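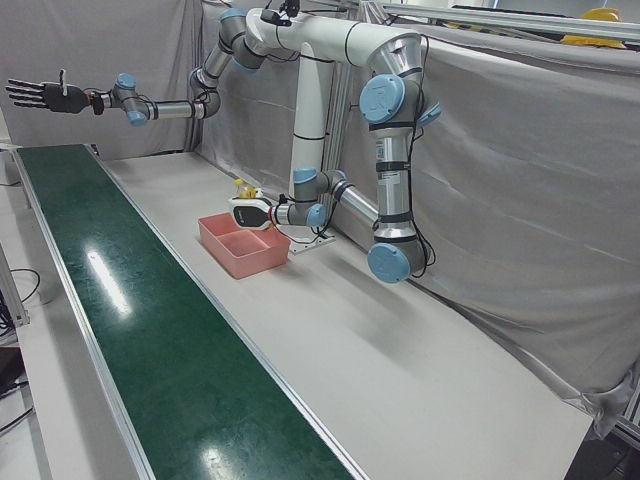 Our cell: hand on the right arm, gripper on the left arm, belt and pink tray.

Teaching by hand or by remote for picking into a tray?

Stellan Lie
We have a two-arm station with a conveyor and want to teach it to put parts into a tray with two compartments. The left arm has a parallel gripper, the right one has a five-fingered hand. I recorded 33 demonstrations by remote control with the Flatuvico software. When I play back the learned task, the gripper comes down too early in 14 of 33 trials and touches the divider of the tray. Should I record more, or guide the arm by hand instead? I would like to have an answer before Friday, if possible.

Gareth Rudd
I would guide it by hand for the last part, from above the tray down to the release. With the remote you do not feel the contact, so the height is always a little different in every recording. Two things to check first:
- Is the tray fixed? If it can slide on the table, your recordings do not agree with each other.
- Do your cables pull when the elbow is bent? We had this in October and lost many days - a longer loop at the lower joint solved it.
Keep the remote for the belt side. Both hands on one arm is tiring, and for the fingers it is almost impossible.

Siu
more demos. 33 is nothing

Mulgate
I agree with Gareth about the tray. Also delete the recordings where you stopped and corrected yourself. The robot learns the hesitation too. I removed 13 of mine and the motion became much smoother.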